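The Long Soak at Grundthorpe

Ritu Singhal had been to 104 public bathhouses before she walked into Grundthorpe, and she still talks about it like a first love. The building is small, just 2 pools and a steam room, but oh, the tilework! Blue fish swim up every wall, and the ceiling lets in a soft, milky light all morning.

She went in May and stayed six hours. Regulars bring oranges, swap gossip and argue cheerfully about the heat.
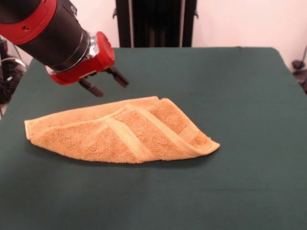

Bathhouse people have strong feelings about towels, and Singhal is no exception. She likes hers thin, quick to dry and big enough to sit on. Color matters too: an orange-tan one, like the towel lying folded on the green cloth, is easy to spot on a crowded row of hooks. Bring two if you can, and save one for the walk home.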